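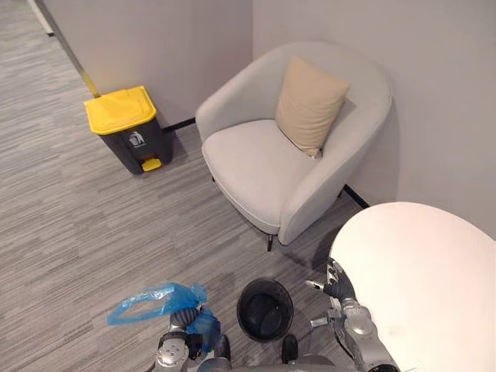 Care of the Two-Arm Unit at Nindstead: Notes on the Bag Task

The two-arm unit in the lounge area at Nindstead has now passed its second service under the revised schedule. Colleagues at Clovimau have asked for a written account of how it is set up and maintained, and the following is offered for their use. It covers the waste task only. The arrangements for table wiping will be treated separately.

The waste task was chosen by Morag Forsyth as the standard check after any work on the grippers. A thin-film bag is a demanding object. It has no fixed shape, it slides over itself, and it gives very little resistance when the fingers close. A gripper that has drifted slightly out of adjustment will still pick up a cushion or a cup, and the fault may go unnoticed for weeks. With a bag the fault shows at once.

Position of the unit

The unit is parked facing the corner with the armchair, close enough for both arms to reach the small black bin without the shoulders being fully extended. The round white table stays to its right. We did consider moving the table, as the right wrist passes near its edge, but the staff who use the corner prefer it where it is, and the arm limits were adjusted instead. Clovimau should expect to spend longer on this step than on any other. Rui Carvalho entered the limits by hand and then repeated each reach at the lowest speed, with one person at the stop button throughout.

The pedal bin with the yellow lid is left against the wall. It is emptied by the cleaning staff and forms no part of the routine. Its position is nevertheless recorded on the floor plan, so that the base is not driven into it when the unit is turned.

The carpet deserves a word. Its streaked grey pattern caused difficulty for the floor detection in July, when the unit twice reported an obstacle where there was only carpet. The detection threshold was raised and the report has not recurred. Sites with plain flooring should leave the threshold at its original value.

Gripper inspection

The grippers are inspected after every 30 hours of operation. The unit is powered down and the arms are lowered onto their rests before anyone touches the fingers. The black fingertip sections are wiped with a cloth dampened in clean water and allowed to dry. Solvent is not to be used on them - one set was ruined in this way before the present instructions were written.

Each joint is then moved gently through its range by hand. A healthy joint moves smoothly and stops firmly. Any grating should be entered in the log and the gripper taken out of service until Agnes MacKinnon has examined it. At the last inspection the left gripper was found to have play in one finger joint, and the pin was replaced with a spare from Painemal. The job took about 14 minutes, most of it spent in removing the cover.

Film can work its way into the joints. Small pieces are drawn out with plastic tweezers, never pushed through from the other side.

Calibration and the bag check

After any work on a gripper, both arms are returned to the home position and calibrated together. Calibrating one arm alone is permitted by the software, but it leaves the two sides with slightly different ideas of where the bin stands.

The check itself is simple. The left gripper takes the bag and holds it clear of the bin, while the right gripper comes to the bin and waits. The operator looks for two things: whether the film creeps between the fingers, and whether the right wrist keeps its distance from the table. Closing force begins at the lowest setting and is raised one step at a time until the hold is steady. A high setting will conceal a worn fingertip and should not be used to obtain a pass.

The check must be completed 3 times in succession. If one attempt fails, the count begins again. Charoen Chuensuk keeps the results with the service log, and the most recent set is filed under entry 567.

Outstanding matters

The cable guide on the right arm is due for replacement and the part has been ordered from Cindmont. Until it arrives, the cable should be examined at the start of each session. Blair Strachan has also requested a longer lead for the stop button, so that the operator may stand behind the unit during the bag check. The request has been approved, and the lead will be fitted on 29th November together with the cable guide, if both are in hand.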